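Zundside Boards > Home > Laundry and Linens
Thread: folding T-shirts next to the drinks shelf (14 replies, showing the best of a bad lot)

panness_pete
I do my folding on a white table right by the drinks shelving. Good height, decent light. My trouble is that every shirt I own ends up as a heap, and I've read all three folding threads on here. The sage green one is the worst of them. I start with the sleeves, the middle humps up, and I lose heart.
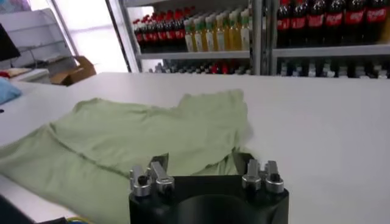
So my question is whether you smooth the whole thing flat first or fold as you go. My sister says flat first. My sister also irons dish towels.

Ulta52
Flat first. Face down, shoulders away from you, sweep from the middle out to the hems. Then sides in, bottom up, done. If there's a ridge under there you're folding the ridge too.

drawer_goblin
Disagree. Life is short and it's a T-shirt. Pinch at the shoulder and halfway down, cross your hands, shake, lay it down. Two seconds.

Ulta52
Two seconds and it looks like a dropped napkin.

drawer_goblin
My napkins look great, thanks.

Valentin Bachmann
I worked in the stockroom at Tzavaras for a while and we folded over a board. Cut one from a cereal box. I still use mine, and it has outlasted the job and the car I drove there in.

Pete, the table is fine. I'd worry more about the shelving. Do you keep the drinks sorted by cap color or is that just how they landed?
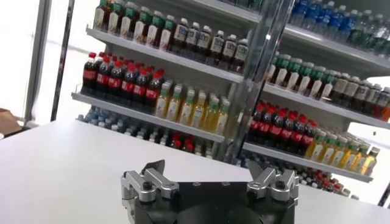
Either way, a person who can line up bottles can line up a hem. Same skill, floppier material.

panness_pete
Sorted by drink. The colas stay together. I have some standards, just none that apply to cotton.

linty_fresh
Has anyone mentioned rolling? I've been rolling since January and I'm never going back.

Ulta52
We had a rolling thread. It ran to more than 700 posts and a moderator quit.

panness_pete
Tried the cereal box. The shirt came out square, but my sister says the collar is crooked. Going to try drawer_goblin's pinch thing next, out of spite.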